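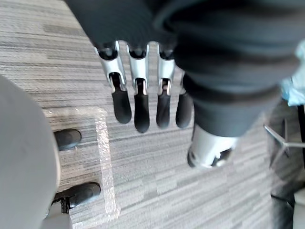 View from the wrist cam, hand hanging over the carpet next to the chair.

Wrist cam segmentation keeps eating my fingertips

jollham_dan42
OK so I've been fighting this since July and I'm out of ideas. We run a small segmentation net on the wrist camera to get a hand mask, and then the planner throws out anything inside the mask before it builds the obstacle map. Works great on the bench. Point the hand at the floor and the black fingertips flip to "obstacle" every few frames, so the planner decides it's about to hit something and stops. The silver parts of the fingers are fine, and so is most of the sleeve!

I trained on 3000 labeled frames, nearly all of them over a plain tabletop. Logs are from the Indcombe office if that matters to anyone.

caster_math
Your training set is the problem. Dark rounded tips on striped carpet, and then you've got black caster wheels sitting right there on the left. Those look a lot like fingertips to a small net. Label floor frames and retrain.

itov_user
Disagree. Why are you learning a mask for something you already know the pose of? You have joint angles. Render the hand model into the camera, grow the outline by a few pixels, done. We do it with Itov and I haven't labeled a hand in ages.

caster_math
And what does your model say about that padded sleeve? It's covering most of the fourth finger. Folds move. No joint angle for that.

itov_user
Fair, the sleeve is ugly. I'd still render the fingers and only learn the cloth.

jollham_dan42
I tried rendering first, should have said. Our encoder timestamps run 40 ms behind the image, so when the fingers move the outline trails them. At rest it looks perfect, which fooled me for a while.

garcia_stack
So fix the timestamps?? That's a buffer and an interpolation. The Garcia bridge has a sync node that does it, you set the offset in the config. I'd do that before labeling a single frame — a late mask is going to bite you in grasping too.

jollham_dan42
Set the offset to 40 and replayed the same log. False stops went from 17 to 2. Both of the leftovers are on the sleeve edge, where it sits over that fourth finger.

itov_user
:)

caster_math
Still say label the cloth. And get some chairs in there, chrome legs included.

jollham_dan42
Yeah, doing both. Does anybody have a decent way to label soft stuff without tracing every fold by hand?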